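# The cupboard at the end of the desks

*January 26, 2020*

Every office has gone paperless at least once. Lamptey, a mid-sized firm of surveyors on the second floor of a building it shares with a dentist, has done it twice, and at the last stocktake it owned 1,207 folders.

The first attempt came with a system called Flotia, bought one August when the people who might have objected were in Portugal. Everything was to be scanned, named and thrown away. The scanning went well for a fortnight. The naming went less well, and the search box still offers 105 documents called "scan final". The throwing away never began, as you can't very well throw out a document until you've found the scan of it.

The second attempt was Drondico, which did the same thing in a nicer shade of green. It lasted until a client asked to see a boundary plan with a signature on it, in ink, and the whole office went down on its knees in front of the cupboards.

So paper won, and the firm has lately decided to be good at it. I spent a morning there watching people sort folders, and I've had worse mornings at the theatre. The rules run to one page. Live jobs are blue. Closed jobs are grey and go to the basement, where the dentist keeps his old chairs. Nothing is red, after an episode in which everything was urgent and therefore red. Each member of staff may keep 4 folders on a desk overnight, a limit observed by all the people who never had more than two.

There was a long argument over what goes on the front. The old habit was to write straight on the plastic in marker pen, then cross it out when the job changed hands, so that some covers read like the guest book of a small hotel. Stick-on labels were tried and peeled off in the warm weather, turning up later on sleeves and, once, a sandwich. The Givix label maker has a drawer of its own now and comes out for birthdays.

The great clear-out took nearly 268 folders down to the basement. What remained had to fit behind doors, within reach of the desks, so that fetching a file wouldn't involve a walk, a chat and a biscuit.
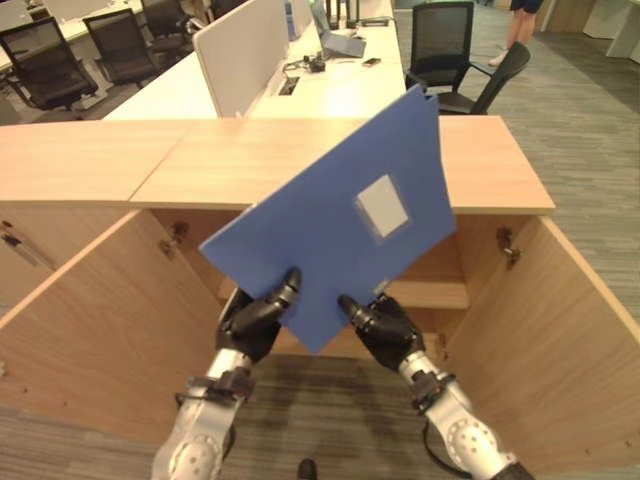
A folder earns its place by how fast it can be read from a standing position, and Lamptey has settled on the sort with a small label window in the middle of the cover. The insert slides in, the job number goes on it, and the plastic stays clean for the next client. Pale grey on mid-blue won't win any prizes, but it shows up well enough against the light wood of a low cupboard with both doors swung open. The countertop over the shelf is officially to be kept clear. I give it until Easter.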